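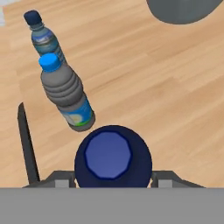 Two water bottles on a wooden tabletop.

Section 3: Setting Up the Girnard Countertop Filter
By Giuliana Quintero, revised by Hadiza Fashola
November

Your Girnard should be out of its carton by now, along with more cardboard than any kitchen appliance deserves. Keep the carton until you have finished Section 4. After that it belongs to the cat.

Before you start

You will need a pitcher, a dry towel and some 70 minutes, most of which the cartridge spends soaking while you do something else.

CAUTION: Use cold tap water only. Hot water ruins the cartridge, and the warranty people can tell.

1. Wash the tank and lid by hand. The dishwasher will return them in a new and interesting shape.

2. Peel both stickers off the cartridge. There is one on each end. The second is clear, and it accounts for most of our phone calls.

3. Stand the cartridge in a pitcher of cold water, arrow up, for an hour. It will fizz a little.

4. Set the tank on a level counter. If a marble would roll off, so eventually will the tank.

5. Push the cartridge into its seat and turn it clockwise until it clicks. If it doesn't click, take it out, look at the arrow again, and tell no one.

6. Fill to the line and drain through the tap. Do this 3 times. The first tankful may come out gray with carbon dust. It is harmless, and houseplants don't mind it.

7. Fill once more and taste. You are done.

NOTE: The tap drips for a moment after closing. Wait before moving your bottle away, or keep the towel handy.

Filling bottles

The tap clears most bottles up to 500 ml standing upright. For taller ones, use the Birnau riser (sold separately, naturally). Rinse bottles and caps daily, and let both dry before closing them up.

Resetting the light

Hold the button until the light blinks twice. It counts tankfuls and has no opinion about the water. If it blinks red straight away, see Section 7.

Related
Descaling the Tavulari Kettle
Fitting the Birnau Riser
Âu Replacement Cartridges: Which One Fits?

427 shares | 3 comments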